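January 27, 1999

**Liapis Bakery puts its olive and orange loaf on sale, and gives away the recipe**

I'm Ifigeneia Karras, I run the ovens at Liapis, and I get to write this one myself because it's my bread! Starting this week our olive and orange loaf is on the shelf at the Govberg Street shop every morning, and the full home recipe is printed on a card by the register. Take one, take two, give one to your sister.

We first baked it in December as a holiday special, figuring we'd sell a few trays and go back to plain white and rye. We sold 2,831 loaves before the month was out. People were coming in with coolers in the trunk (one lady drove home with 16 and froze the lot), so I asked if we could keep it going and the answer was yes.

It's a soft loaf with a thin crust, lots of chopped black olives, the zest of a whole orange and a spoonful of honey. I like it toasted with cream cheese. My husband eats it with sardines, and I've stopped arguing.

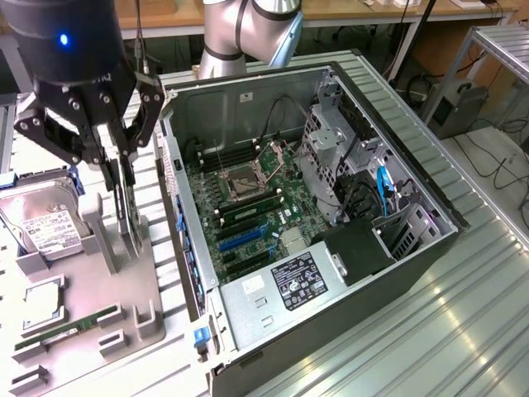
Can you make it at home without a stand mixer?

A big bowl and a wooden spoon will do fine, and then it's ten minutes of kneading on a floured counter. The dough is sticky at first, so go easy on the extra flour or you'll end up with a dry loaf.

For those who can't wait for the card, the short version is 600 grams of bread flour, 100 grams of chopped olives, yeast, warm water, olive oil, honey, salt and that orange zest. Pat the olives dry before they go in! I forgot once and the middle stayed gummy no matter how long I baked it.

The loaf is also going out to the Rutard Market and to Fateo, the sandwich place by the station, where they're doing it with roast chicken and a bit of fennel. I've had it twice already.

Food writers who'd like a loaf to try, just call the shop and ask for me. Before noon is best, I'm in bed by eight.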